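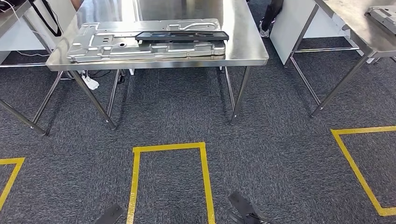 3 min read

A stamped metal panel makes little impression until someone explains how to look at it. Laid flat on a stainless steel table, it reads first as a sheet of pale, unpainted metal. Then the ridges come forward, followed by the channels, the rectangular cutouts and the small round holes.

The teaching rooms at Clerkasholm, operated by the Silladetti Institute, were arranged with this second look in mind. Visitors work at table height with the part in front of them and the overhead light on the metal. Floors are carpeted, and the tables are steel with thin legs and crossbars near the floor. The institute considered painted benches and declined them, as the color distracted the eye from bare metal.

Man-sik Ma, who directs the program, came to Clerkasholm after 28 years in a press shop at Ustness. His course on sheet-metal parts begins with the ridges. A flat sheet bends readily under the hand, he explains, and a raised line pressed into it makes it stiffer along that line. Participants are asked to follow each channel with one finger and to say where it ends. Holes and cutouts come later in the morning.

The second session concerns what is placed against the metal. A long black frame, narrow and open at the center, is set on the panel, and participants consider how plastic and steel parts can be made to meet. Mr. Ma asks that the darker parts be judged by their edges, where the light shows the texture of the surface.

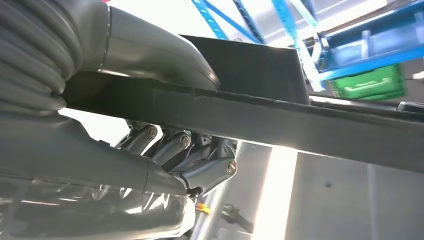
A dark, flat part with a felt-like surface, held from above and below.

The institute's reference collection, known as the Won Collection, holds 227 parts. Each is entered in a ledger by material and by the process that formed it. Parts are lent to schools for one term and are inspected on return for bent corners.

Enrollment for the July course is limited to 9 participants. Sessions begin at 8:30 a.m., and cotton gloves are provided for handling cut edges.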